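Clandevia two-arm bench cell: setup and care

Ships with both arms, two Retent parallel grippers, handheld controller with red button, black table cloth. Table not included.

Setup
Bolt arms down first, cloth after. Leave slack in the gripper cable, enough for a full wrist turn. Too tight and it pulls at the fitting, we replace a lot of those. Dont zip tie it to the upper link.
Controller goes at the back by the wall, where you can still reach it.
Warm up 30 minutes before you zero anything.

Weekly
Wipe fingertips, alcohol, lint free rag. Tape glue builds up fast if you pick rolls.
Check the wrist clamp screws. Snug, no more.
Shake out the cloth. Pull it flat again or the small parts catch in the folds.

Gripper swap
Power off. Unplug cable, loosen clamp, slide off. Takes some 70 seconds once you've done a few. Re-zero after, evrey time.
If one jaw lags the other it's usually the Parisi spacer, part listed under Spares. Older Stestetti brackets fit too but need the long screws.

New spacer stock due in April.
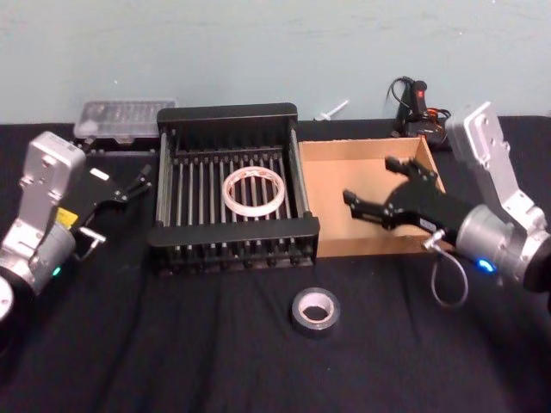 Ottavio Serra
Bench service, Clandevia

Sort-and-box layout, rack in the middle with the box right up against it. Arms face each other, both grippers open. Loop in the gray cable on the right is about what you want. Spares and long screws ship same day if ordered before noon.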